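Workplace Gallery: The Tuminville Office

The Tuminville office of Skastex occupies a single open floor of a former warehouse. The pages in this gallery record how the shared areas are furnished and kept, and are updated each February. Staff, tenants and visitors are welcome to consult them before booking a desk.

Brick wall, open shelving and globe lamp, with the desk area alongside.

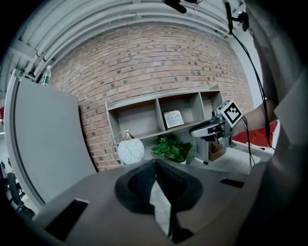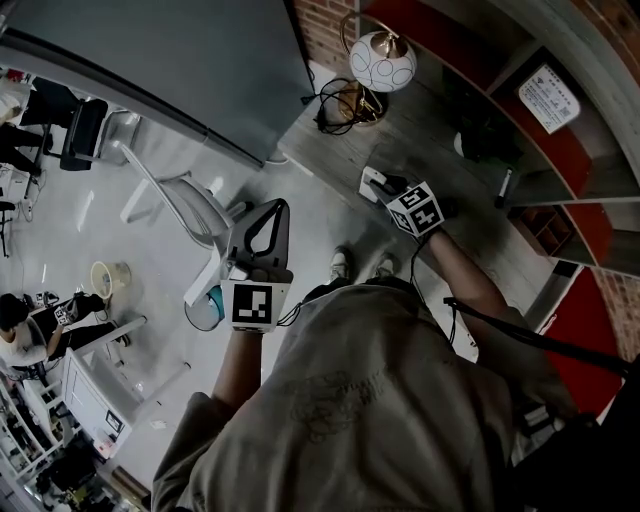 The brickwork was retained when the building was converted and may not be drilled, painted or covered. Notices and certificates are to be placed on the shelving or on the partition boards. Requests for additional fixtures should be addressed to Olga Sampaio, who oversees interiors for the Tuminville and Arton sites.

Shelving is allocated by compartment. Each team holds up to eight compartments, and items left outside an allocated compartment will be moved to Room 311 — the lost property room — at the close of business on the last working day of the month. Small supplies such as pens and markers may remain on the open shelves for general use. Users are asked to return them before leaving.

Lamps and plants belong to the office and remain at the locations shown on the floor plan. Lamps are to be switched off by the last person in the area. Plants are watered under a service agreement with Ng, and staff are asked not to water them between visits.

Desks are available by reservation from 8 a.m. on weekdays and from 10 a.m. on Saturday. There are 35 places in total, including those in the quiet room. A desk should be left clear, with personal cables removed and the chair returned to its place. Power cords supplied with the desk lamps are to stay with the lamps.

The furniture was selected by Bart Brouwer during the second phase of the conversion. Gray was chosen for the larger pieces so that the brick would remain the dominant color of the floor — a decision that has since been followed at Arton.

Further pages in this gallery cover the kitchen, the entrance hall and the loading area. Corrections to the text may be left at the front desk.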